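Barnville's Self-Service Laundry Room Reopens With Numbered Machines and Longer Hours

BARNVILLE, March - Hoarau is delighted to announce that the laundry room at the Umel residence is open again after a full refit, and residents can start using it from eight o'clock this Saturday morning.

The room serves 128 flats, and for years it had been the most talked-about corner of the building (not always kindly!). Now it has fresh white paint, bright overhead lighting and new machines, each with its own large number so that everyone knows which one they have paid for and which one to come back to.

"People kept telling us the same thing: I put my coins in and the wrong drum started," said Bernadette Vidal, who manages the residence for Hoarau. "So we asked for big numbers, and we got them. I was in there on my own the other evening with the lights on and I was really pleased, it looks so smart."

Planning was led by Faustine Jacquet of the fitting firm Jurberg, who spent three evenings in the old room talking to residents before drawing anything. Their wishes shaped the layout, from the wider gap between the machines to the folding table by the door.

"We had one lady who brought a sketch of where she wanted the table, and that is more or less where it went," said Jacquet. "Everybody had an opinion about the dryers too, which was lovely."

In the last year before the refit, the room handled 1,716 loads. Hoarau expects the new one to manage 3,000 a year, helped by opening hours that now run until ten at night.

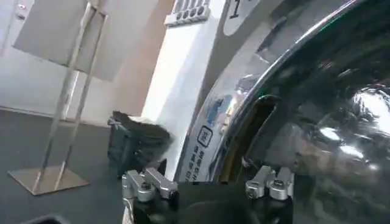 Number 1 at Barnville, with its glossy black front and chrome rim.

Residents can pay by card or with tokens from the front desk. Old tokens still work. A short guide to the programmes is available from the desk, and staff will be in the room all Saturday morning to help with first washes.

Press enquiries: Bernadette Vidal, Hoarau, Umel residence, Barnville.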